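Leave the Scratches on the Bin
by Miłosz Wasilewska

Every September somebody in our building proposes to repaint the metal bins, and every September I vote against it.

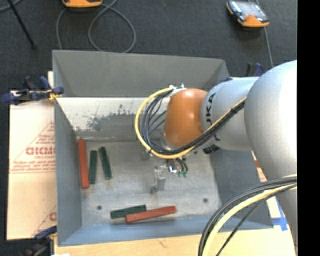 I should say first that I have nothing against paint. When I began at Pakstead, the parts store had 242 bins of different sizes, and all of them looked neglected. My colleague Dede Asante wanted them clean and bright before visitors came. She had a fair point. A person who enters a store and sees stained metal will think that the people there are careless, and this opinion is difficult to change afterwards.

But a worn bin tells you how it is used. Where the paint has gone, things have been sliding and knocking for years. If I see that one slope is scuffed and the others are almost untouched, I know from which side people drop the pieces in. I can then turn the bin, or move the shelf, or ask people to put the blocks down with the hand. Fresh paint takes this knowledge away, and we must wait a long time until it comes back.

There is also the matter of money. The last offer we received was 796 for one row, and it did not include the drying racks. For 689 we could buy good liners, which can be changed when they are torn. I showed both papers to Dušan Stojanović, who keeps our budget, and he chose neither - he bought a broom and new labels.

I think he was right about the labels. What slows people in a store is seldom a stain. It is short pieces mixed with long ones, or green mixed with red when the order asks for one colour only. A shallow layer, with some metal showing between the pieces, is easier to pick from than a full bin of the same goods. I would accept the ugliest floor in the world if I could see each piece lying on it.

Dede says that I am sentimental, and perhaps she is right. I do like an old bin. Still, my advice for this year is the same: sweep them, check the edges for rust, write the labels again in large letters, and keep the paint for the doors, which really need it.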